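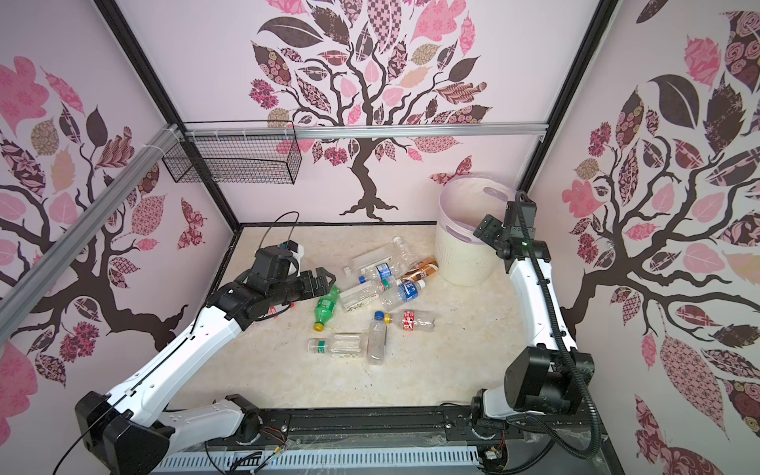
Zivex Two-Arm Sorting Cell

If you've been pricing out a first robot cell for bottle pickup, start with this one! The Zivex puts two arms on one shared base rail, with a gripper on each, and it fits on a sturdy table. You get the arms, the rail, the enclosure frame and a wire mesh basket that hangs from the back rail.

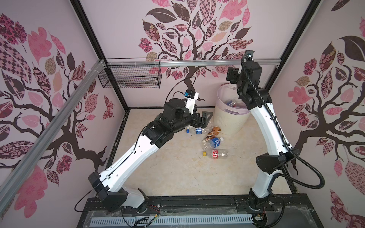 Two arms at work on drink bottles, with the bin at the back of the cell.

What to budget

Base cell, two arms: $3364
Spare gripper set: $358
Wrist camera kit: $300
Setup and two days of training at your site: $1355

Most buyers add the spare grippers in year one, and we think that's money well spent. Fingers wear, and a spare set on the shelf means you keep running on a busy afternoon.

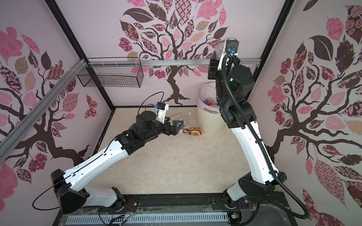
Plan for reach before you plan for speed. Put the bin where one arm can get to it easily and leave open floor in the middle for the items. Bins are not included, so bring the one you already like (a plain plastic wastebasket does the job nicely). Wall panels are up to you as well, and plenty of people have fun with them.
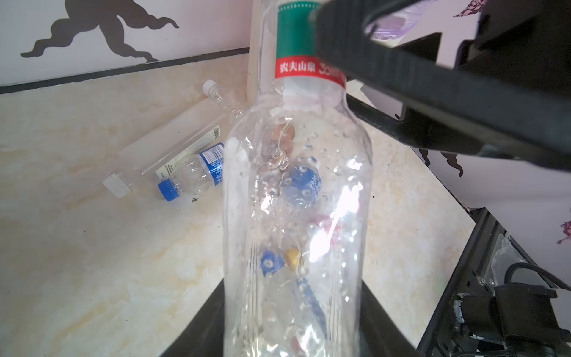

Mixed bottles are where it gets interesting. Clear plastic throws a lot of glare, labels vary, and a bottle with caps and scraps stuffed inside handles differently from an empty one. Save a box of your own real bottles for training days. It costs nothing and you'll learn so much from it!

Orders ship from our Brokamham shop. Next production run: January.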